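Drive Caddies, Blue Plastic and Other Indoor Pursuits
Gallery posted December 22, 2018

Every winter I promise myself I'll take up something outdoors, and every winter I end up bent over a desktop computer with its side off. This year's excuse was a stack of old office towers from Destuvthorpe, where somebody had been storing them since May under the impression that they might become valuable. They have not become valuable. They have become heavier, or I have become older.

There were 24 of them in all. The gallery is short because I take fewer pictures once I've started swearing, and because the inside of one beige-era office machine looks a great deal like the inside of the next. I've kept the two I liked and spared you the blurry ones.

For anyone new to these pages: I like the parts of a computer that you were never meant to admire. Fans, latches, brackets, the little rails that things slide along. Processors get plenty of attention elsewhere. My heart belongs to the drive caddy, a piece of bent plastic whose whole career is to hold a hard disk and be blue.
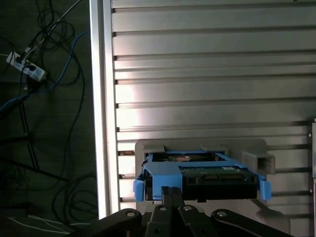
I have strong feelings about the blue. At some point the people who design office computers agreed that anything you were allowed to touch should be a cheerful color, and that everything else should look like the inside of a filing cabinet. It's a good system. You squeeze the blue things and leave the gray things alone, and for a minute or two you feel like a qualified technician. Then you meet a screw.

The caddies also spoil you. I grew up with cases where fitting a drive took four tiny screws and a magnetized screwdriver, and at least one of the screws would drop into the power supply and live there forever. A flexible bit of plastic that clips around the drive is a real kindness by comparison. My only complaint is that the tabs get brittle with age, and a snapped one makes a noise you'll remember at bedtime.

While I'm handing out advice, keep the removed brackets beside the machine they came out of. I once put a whole afternoon's worth in a Clokura biscuit tin, very pleased with myself, and spent the following weekend trying each one in every case like the prince with the slipper. The tin now holds 1,003 assorted screws, a figure I know because it rained in Prarnum for an entire Sunday.

Cables deserve a word too. Power supplies in these towers come with leads for equipment the machine never had, all of it bundled up and tucked wherever it would go. You can tidy them with ties, and I do, and they look lovely until the next time you need the one at the bottom.

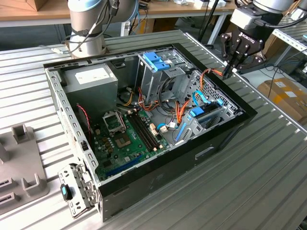

On its side with the panel off: flipped-up socket bracket, a long blue slot, and cabling in orange, yellow and black.

I'll add more when I've worked through the rest of the pile. Next up is the Arnaud lot, 60 loose drives in a crate with no caddies at all, so bring your own blue plastic.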